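Selling prints at a zine and print fair for the first time — how many, and how to price?

Posted by briggs_prints
May 10, 2024

I have a half table at the Tendamholm print fair in June. It's my first time selling anything in person. I make two-color linocuts and one small risograph zine, 18 pages plus cover. The table is shared with someone who does letterpress cards, so I get one side of it and a bit of wall behind.

The organizers' email says they expect 500 visitors over the day. I was going to print 200 zines because the price per copy drops a lot at that number, but my partner thinks that's too many. I also don't know if I should number the linocuts. They're all pulled by hand and they vary a bit. Some of the blacks are patchy.

Do people at these fairs pay by card or cash? And is it worth framing anything?

Imre Hegyi

Don't print 200 unless you have another place to sell them. Footfall numbers from organizers count everyone who walks through the door, including people who came for the talk or the café. At my first fair I took far too many and was still mailing them to friends two years later. The lower unit price doesn't help if most of the stack stays in your hallway.

I'd print a quarter of that and keep the masters so you can run more. Ask your riso studio if they hold masters and for how long. Mine, Brultari, throws them out after a month unless you pay to keep them.

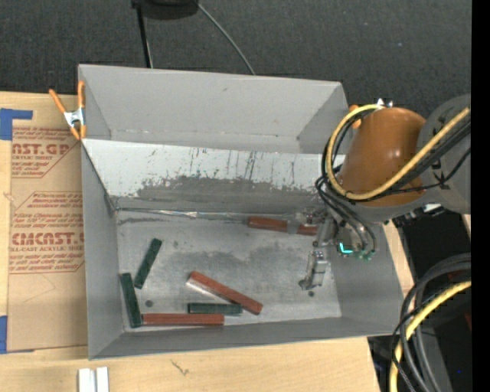

Gray metal bin, worn bare at the bottom.

On numbering: yes, number them, and decide the edition size before you start selling. If you write 4/30 on a print, that means thirty and you stop there. Variation between hand-pulled prints is normal. If the differences are big, for example you changed the ink between pulls, write "E.V." after the number, which stands for edition variable. Pull out the really patchy ones, mark them as proofs and sell them cheaper in a separate folder. Those folders get looked through more than anything else on the table.

Sign in pencil below the image, number on the left, title in the middle, signature on the right. Do it at home. I have smudged a print trying to sign it with a customer waiting.

Card or cash: both. Bring a card reader and charge it the night before, and check if the hall has a phone signal. Bring change in small notes. Round prices make this much easier.

lowtide_press

Framing: no. Frames are heavy, they get knocked, and buyers want to choose their own. Frame one as a display piece if you want and put a price on it, but don't count on it selling. Clear sleeves with a backing board are enough. Get sleeves with the sticky strip on the sleeve itself and not on the flap, or the print will catch on it when you slide it out.

I disagree a little with the answer above on quantity. If you already have a shop that will take some on consignment, a bigger run makes sense. Hustholm took twenty of mine and reordered. They keep a percentage, so work that out before you set the cover price, and charge the same at the fair as the shop does. Shops don't like being undercut.

Also talk to the person you're sharing with about the wall. Half a wall each sounds clear until one of you turns up with a banner.

mothgrid

depends on the fair. i did Tendamholm last year and cards sold way better than zines, most people wanted something small. bring a cloth for the table and tape

briggs_prints

Thanks, all useful. I'll go with the smaller run and ask about the masters. I hadn't thought of a proofs folder — I have plenty to put in it. Does anyone know if we're allowed to tape onto the wall there, or is it hanging rails only?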